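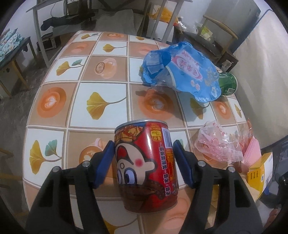 By Hadi Abou Jaoude
Opinion | April 2019

My aunt lives on the second floor of a building with no lift, and every week she carries home a bag of shopping that weighs more than it should, because the shop at the bottom of her street closed and the next one is a bus ride away. I've been thinking about that shop a lot. I think we gave it up far too easily, me included.

It was called Zoubi and it was tiny. You could stand in the doorway and nearly touch both walls (I did try, when I was nine, and got told off). It sold bread, batteries, string, tinned everything, three sorts of washing powder and whatever odd imported drink the owner had taken a fancy to that month. You went in for milk and came out with milk and a can of something you couldn't read a word of, and half the time it was delicious. The other half it tasted of soap. I still buy drinks that way, by the face on the front.

Then Javeo opened by the ring road, with the big car park, and we all went. Of course we did! It was cheaper, it was warm, and you could get your tyres pumped up on the way out. My mother kept going to Zoubi for bread and felt very loyal about it, but bread on its own doesn't pay a shop's rent. He'd been there 30 years. One Monday the shutter stayed down and a week later someone had painted it.

People tell me this is just how things go, and that I'm being soppy. Maybe a bit. I do remember the dusty tins, and I remember paying 68p for a single onion, which is a shocking price for an onion. I'm not going to pretend the corner shop was some sort of paradise. The man could be very rude before ten in the morning.

But look at what my aunt has lost. She doesn't drive. She won't order on her phone, and when I set it up for her the delivery came between six and eight, to the street door, and she had to go down and fetch it all up herself anyway. The old shop used to send a boy up with the heavy things. There was no app for that, you just shouted from the window.

And she hasn't anyone to talk to on the way home now. I know that sounds like a small thing, and councils seem to think so too, going by how they plan. When they drew up the new flats on Pleltov Road they found room for a gym and a bike store and a sort of lounge with plants in it. No shop. I went to the meeting and asked, and was told the numbers didn't work. Well, the numbers for a lounge with plants don't work either, do they? Somebody decided it was worth having and paid for it.

So that's what I'd like. Put a small, cheap unit on the ground floor of every new block and let it at a rent a person could cover by selling bread and string. If it stands empty for a year I'll happily say I was wrong.

There is one left near me, Sona, two streets over, open till late. I've started doing my midweek shop there, and the onions are still a disgrace.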